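I finally made it to the open day at the Plarkier kitchen workshop, after two years of saying I would and then finding something else to do. It was 29th May, free to get in, and the parking lot had 17 spots, all of them full, so I left the car behind the hardware store and walked.

I went for the small kitchen, really. Everybody else heads straight for the baking hall (fair enough, there are samples!) but I cook in a rental with two feet of counter and I wanted to see what they do with white walls and big dark appliances.
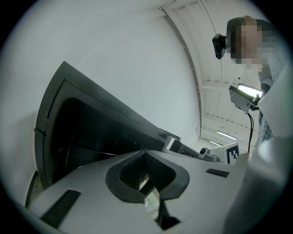 Do you need to sign up ahead for the small kitchen?
Only for the afternoon talk. Mornings are walk-in, and you just put your name on the sheet by the stairs.

Aba Zakaria gave our tour, and she talks fast and laughs a lot, so I wrote down maybe half of it. Her big thing is height. Put the microwave too high and you end up reaching over your own head with hot soup, put it too low and you forget to clean it. She also told us to wipe the tops of things every week, and I felt personally attacked, what with the state of the top of my fridge. 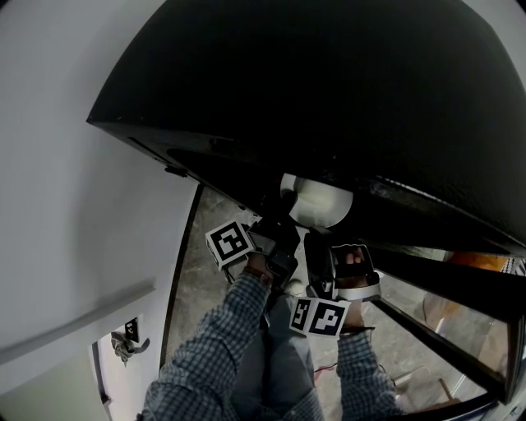 Somebody asked about floors, and she's all for plain gray concrete in a work kitchen. I'd want a rug by the sink, but then I'd spill on the rug, so maybe she has a point. We got onto walls after that (she likes them bare, I like a shelf) and went back and forth long enough that the next group caught up with us.

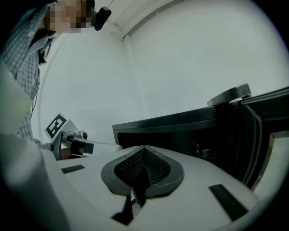

Lunch was dumplings upstairs, six dollars a plate, and I had two plates. Senthil Bangera was selling his Plideda chili paste by the door and I came home with three jars! The walk back to the car felt a lot longer than the walk in. I'm already moving my microwave down a shelf, and there's another open day in February.

Comments (3)

Bohumila Ševčík: The dumplings were gone when I got upstairs. So jealous.

Teófilo Cárdenas: Is the baking hall okay with kids?

Oľga Machala: Team shelf here. Bare walls make me sad.

Recent posts
Driltell flea market, part two
Soup week at Charvát
142 steps to the lookout

Contact | Back to top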